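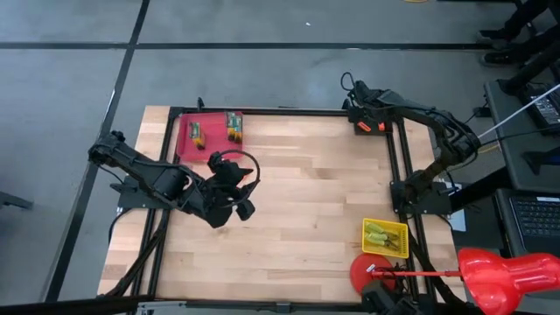 Why Is a Wooden Tabletop Made of Strips?

By Bảo Tiêu
November

Print this page | E-mail this page

Look closely at a wooden tabletop. You may see that it is made of several pieces, side by side, in different colors. One might be cream, the next tan, and the one after that brown. The pieces are joined so closely that you can slide your hand across them and hardly feel where one stops and the next begins.

Why would anyone build a table that way? It would seem easier to cut one big slice of wood.

Trees are not wide enough

A tree trunk is round, and a board has to fit inside it. To get one board as wide as a table, you would need a very big, very old tree. Most of the trees that are cut for furniture are much thinner than that. The sawmill in Wirlow cuts pine trees that are 32 centimeters across. A table 80 centimeters wide could never come out of one of those in a single piece.

So furniture makers cut narrower boards and join them along their long edges. This is called edge joining. The large flat piece they end up with is called a panel.

Wood moves

Wood was once part of a living tree, and it is full of tiny tubes that carried water. After the tree is cut down, the wood dries, but the tubes are still there. On a damp day wood takes in a little water from the air and swells. In a heated room it lets the water go and shrinks.

Wood swells and shrinks mostly across its width. Along its length it hardly changes. A very wide board can bend as it does this, until it is curved like a shallow dish. Woodworkers call this cupping. A pencil will roll on a cupped table.

In a panel made of narrow boards, each board can only bend a little. Many makers also turn every second board over, so that if one tries to curve up, the next tries to curve down. The whole panel stays much flatter.

How a panel is made

At the Grabner workshop in Castton, the boards are dried first. Then the edges are planed, which means shaved with a sharp blade until they are straight and smooth. If you can see light between two boards when they are pushed together, the edges need more planing.

Next comes the glue. A thin line goes along each edge, and the boards are pressed together with clamps. A clamp is a tool that squeezes things and holds them still. A little glue comes out of the joints – this is a good sign, and it is scraped off later.

The panel stays in its clamps for 60 minutes. After that it is left alone until the next day, when it is sanded flat. A good glue joint can be stronger than the wood beside it. If you tried to break the panel, the wood might split before the glue let go.

Where the colors come from

Boards from the same kind of tree do not always match. The wood near the outside of a trunk is called sapwood, and it is often pale. The wood in the middle is called heartwood, and in many trees it is darker. Sunlight changes the color too. Pine turns more yellow over the years, and cherry turns a deeper red-brown.

Some makers sort their boards so that the colors are nearly the same. Others mix them and let the stripes show.

Try it yourself

Find a wooden table, shelf or cutting board at home or at school. Look for 3 things:

– Lines where two boards meet. They are usually very straight.
– The grain, which is the pattern of streaks in the wood. At a joint, the grain on one side does not match the grain on the other.
– The end of the panel. You may see curved lines there, which are parts of the tree's growth rings. Check whether they curve the same way in every board.

Print this page | E-mail this page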